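Configuring Subtask Segmentation in Gruvero

This page explains how to set up subtask segmentation for bag-loading tasks in Gruvero. It is intended for operators who have already completed camera calibration and can run a single pick from the Mistik console. Allow one session for the first configuration.

Before you begin

Confirm that the planner and the perception service are running on the same machine. The segmentation module reads from both and will not start if either one is missing. Check also that the object list for the task has been loaded. Every item to be packed must have its own entry, and the bag must be entered as a deformable container.

Step 1. Define the subtasks

Open the task file and enter one subtask per object. For a two-item task, the file should contain 4 entries: approach and insert for the first item, then approach and insert for the second. Do not combine approach and insert into one entry. The planner uses the boundary between them to decide when a new grasp may be requested.

Step 2. Set the insertion threshold

The insertion threshold is the share of an object that must be behind the bag hem before the subtask is marked complete. The default value is 72 percent. Lower values cause the planner to move on while an item can still slide out. Soft bags with loose handles may require a higher value, as the opening changes shape when the handle is pulled.

Step 3. Set the timeout

Enter a timeout of 600 control cycles for each insert subtask. When the limit is reached, the planner returns the arm to its rest pose and records the attempt as incomplete. Attempts that time out are kept in the log and should not be deleted.

Step 4. Review the partial state

Run the task once at reduced speed and open the recording in the Nusier viewer. Move the time slider to a point within the first insert subtask and compare the label with the wrist view. With the bread partly inside the bag and the potato still on the table, the label must read "insert, item 1." If it reads "approach, item 2," the threshold has been set too low.

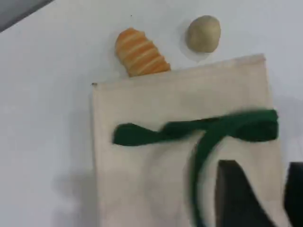 Step 5. Check the handle mask

Turn on the mask overlay and confirm that the bag handle is assigned to the container class. A handle lying across the front of the bag is sometimes given the class of a separate object, and the planner will then try to avoid it. Correct the mask on 2 frames and select Update.

Step 6. Save the configuration

Save the file under the task name and restart the planner. Settings do not take effect until the restart is complete. Sites that use the Jaunzems scheduler must also reload the task queue.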